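Rechercher dans les rapports OK Recherche avancée

Rapport de projet - Organisation du linge dans un logement partagé
Dernière mise à jour : 2018-05-02

Le présent rapport rend compte du projet Arus, mené dans le cadre du module d'économie domestique de l'établissement Ploresach. Il porte sur le tri, le pliage et le rangement des vêtements dans une chambre dépourvue de table. L'inventaire initial, dressé en novembre, recensait 687 pièces de linge, réparties entre 2 logements.

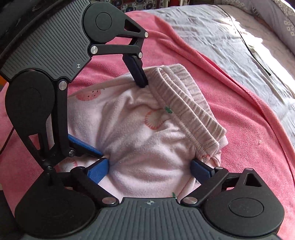
Le choix de la surface de pliage a occupé une part importante des séances. Faute de plan de travail, le groupe a retenu le lit, recouvert d'une serviette éponge. Les vêtements en polaire demandent une attention particulière : sur un article comme le vêtement rose clair à ceinture grise rayée et côtelée, posé sur l'éponge rose vif, le tissu souple forme facilement des bourrelets lorsqu'on le pince par les côtés. La consigne adoptée prévoit donc de lisser la matière à plat avant le premier pli - ceinture comprise.

Un lot d'essai de 100 pièces a ensuite été rangé selon la méthode Sisby, par piles verticales, puis selon la méthode Hyun, par rouleaux. Au terme de l'essai, 23 pièces ont dû être repliées, principalement des polaires. Le groupe recommande de conserver les piles pour le coton et de réserver un tiroir distinct aux matières épaisses.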